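Journal > Archive > Lettering and Display

Saturday, October 27, 2018, by the Bornville Reading Group

3.2 Does a rounded typeface make a sign friendlier?

The claim that soft, rounded letters put people at ease is repeated in nearly every guide to shop and event lettering. We found little behind it. The Kelen survey, the source most often given, asked 298 shoppers to rate printed cards on a scale from 1 to 10. Rounded faces scored higher by less than one point, and the cards also differed in color, which the authors mention only in a footnote. A later trial at Iline kept the color fixed and the gap mostly went away.

Handmade signs are a harder case still. Shape, color and spacing tend to change together, and a reader's reaction can't easily be pinned on any one of them (Figure 2).

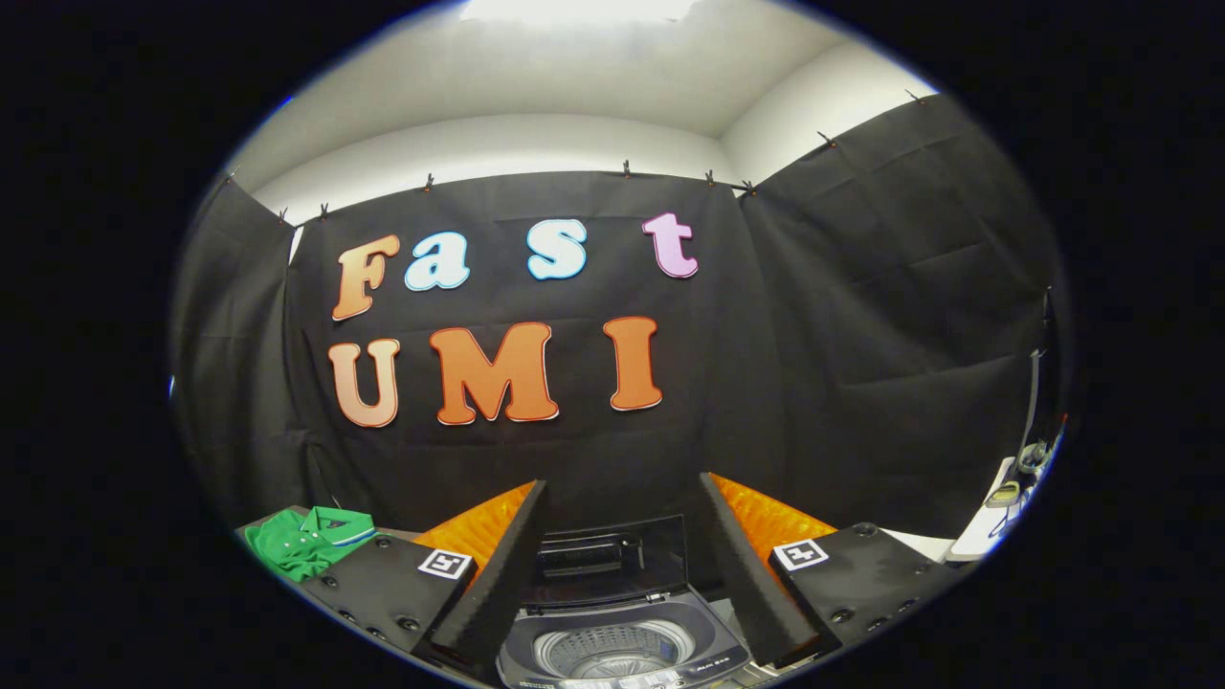 Figure 2. Cut-out foam letters in a rounded typeface, pinned to black fabric. The upper row mixes orange, pale blue and pale pink; the lower row is orange.

Suppose visitors called lettering of this kind "cheerful." We would not know whether to credit the curves or the orange. The Nägeli handbook credits the curves, and cites the Kelen survey as proof. We don't think the survey can carry that weight.

Sample size is sometimes offered as the answer. Our own count suggests that some 2,000 ratings would be needed to separate shape from color at the effect sizes reported, and no study we read in March came close. Until one does, advice to "go rounded" should be treated as a matter of taste.

Contact the editors | Copyright 2018 Bornville Reading Group | Back to top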